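Table mat

A table mat is a flat piece of material laid over part of a table, either to protect the surface underneath or to mark out a place for eating, sewing, sorting or some other small task. It is among the humblest of household things, and a great many homes own several without anyone remembering quite when they were bought.

History and use

Mats of woven straw and rush have been put under dishes for a very long time, and the larger working mat, big enough to spread one's elbows on, is really a cousin of the tablecloth. In the town of Salinas, where the Ralent workshop cut mats for schools and sewing rooms, the pattern book kept by the firm lists 1,036 sizes and shapes, a good many of them made only once for a customer with an awkward table. Constanza Durán, who wrote a fond little history of the workshop, believed that plain dark grey outsold every other colour, and she put this down to the way pale crumbs, threads and buttons show up so nicely against it.

Keeping a mat in place

A mat that slides is a nuisance, particularly on a smooth wooden top. Heavy mats stay put by their own weight, while lighter ones are often given a backing of rubber or cork. The simplest remedy of all is masking tape, pressed over each corner so that half sits on the mat and half on the wood. It holds well enough for an afternoon of fiddly work and peels away again afterwards, although it is kinder to an oiled or waxed table not to leave it there for weeks on end.

Small things on a mat

Jar and tub lids make handy little trays, and people who work at a mat tend to gather them up over the years. A shallow lid with a raised rim will keep beads, pins or scraps from wandering off, and a coloured one is easily found again on a dark ground.

A grey working surface, with a green lid on the mat in the first and third views:
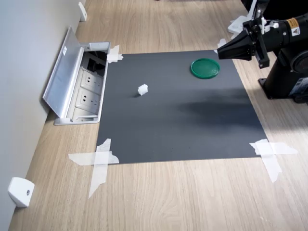
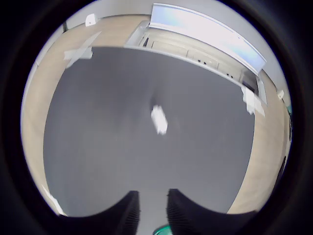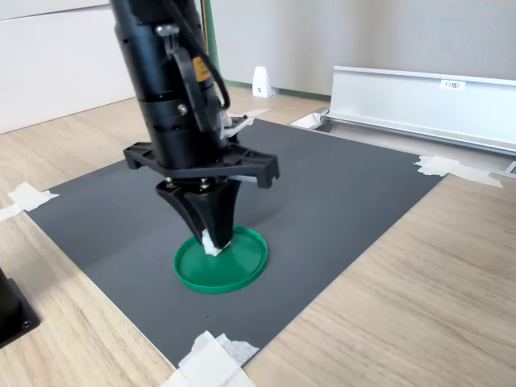 Care

Most mats ask for very little. A damp cloth and a drop of washing-up liquid will see to the everyday marks, and the mat should be dried on both sides before it goes back on the table, as trapped moisture can leave a cloudy patch on the wood. Cloth mats may be washed gently and dried flat. Rolling is better than folding for storage, with the working side outwards, and a mat that has taken on a curl can be laid under a few heavy books overnight.

See also

Tablecloth
Place mat
Desk pad
Masking tape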